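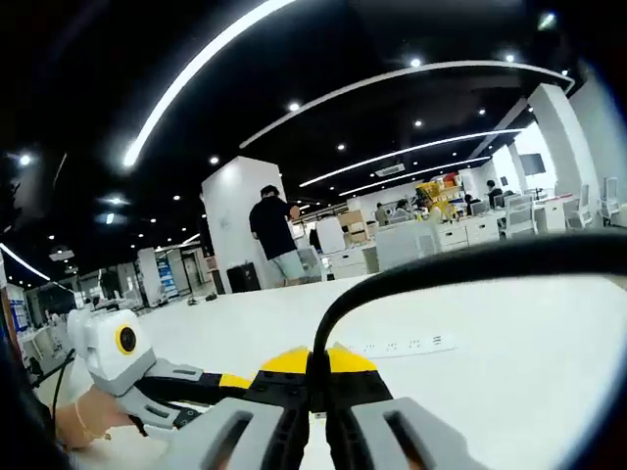

Kiros Hailu thinks we should have started with cables last term, before anyone bought a desk, and he has a point. He has sent me the same message twice now. So cables go first this time and desk heights get pushed to October.

Workplace Layout, handout 2
Shared tables, power and the stuff that ends up on them

Read before the session. Bring a tape measure and something to write on.

What we're covering
Big shared tables in open offices. Where the power comes from. Walkways. Bins (yes, bins). Glare if there's time, there probably won't be.

1. The table top

A large white table looks good on a plan and in the brochure. In use it does two jobs at once – somewhere to work and somewhere to put things down. The second job always spreads. Power strips are the usual start of it: one gets laid on top "for now", then chargers collect next to it, then a mug, then the paper nobody has claimed.

Power strip on top of the table:
easy to reach, easy to see what's plugged in
takes up working space
drinks
its own lead has to go over an edge somewhere, and that edge is then lost as a seat

Power strip fixed underneath:
clear top
people crawl. They do not like crawling and within a month there's a second strip on top anyway

Power set into the table (flap or pop-up):
best for most rooms, costs more
has to be decided before the table is ordered. You can't easily move it after

No single right answer. Look at who uses the table. People with laptops all day need fewer sockets near them than people who turn up with kit to try out, and kit people need theirs within arm's reach.

2. Leads and cables

Thick cables don't lie flat. They make a loop and the loop takes up room above the table as well as on it, so when you draw your plan allow for the bend. Students always draw a cable as a thin straight line. Draw it fat and draw it curved.

Rules for the exercise:
No lead crosses a walkway at any height
No strip plugged into another strip. Not even in the drawing
Every lead gets a label at both ends
Leave slack at the end where the person is, tidy the rest

Homa Ansari's group did the Soltdale office last year and their labelling is still the best I've had handed in. Masking tape and a biro. Copy it.

3. Pillars

You will get pillars. You can't take them out so stop drawing the room as if you could. Square ones are easier than round, you can put something flat against them.

Good next to a pillar: a bin, a coat hook, a narrow shelf, a small noticeboard.
Bad next to a pillar: the printer (queue forms in the walkway), a chair that pushes back, anything with a door that opens outward.

People also stop at pillars. They stand there to take a call or have a think or drink something. Leave standing room on at least one side and dont count that space as walkway.

4. Bins

One bin by a pillar where everybody passes beats a little one under each desk. Easier to empty, and people get up now and then. Dark bin against a light wall gets found. White bin on white wall doesnt, the Prorken plan had four people asking where to put their apple cores.

Keep bins off the line of the walkway. Keep them away from trailing leads as well.

5. Light on a white top

Ceiling lights directly over a shiny white table give you a bright patch and whoever sits facing it will move, or squint, or drape a jumper over it. Things to try, cheapest first:
turn the table
shift the seats along
swap to a matt top or put mats down
move the lights (landlord, forms, weeks)

If we run out of time read this bit yourselves, it's in the worksheet.

In-class exercise, 20 minutes

Pairs. Use the Mimance floor plan, A3 copies by the door. The table seats 13 and there is one wall supply, far end.
a) mark where the power comes up
b) draw every lead, fat and curved
c) put in the bin and say who walks furthest to it
d) swap with another pair and find their trip hazard. There is always one

Then 30 minutes going round the plans, all of them, so have something up on the wall even if its half done.

For next time

Sketch one shared table you use yourself. Library, work, kitchen at home, all fine. Top view, everything on it, leads included. Don't tidy before you draw.

Reading is the Dehghan chapter on shared desks, first half only. Skip the costings, the tables are out of date.

Questions by email please, I have another class straight after.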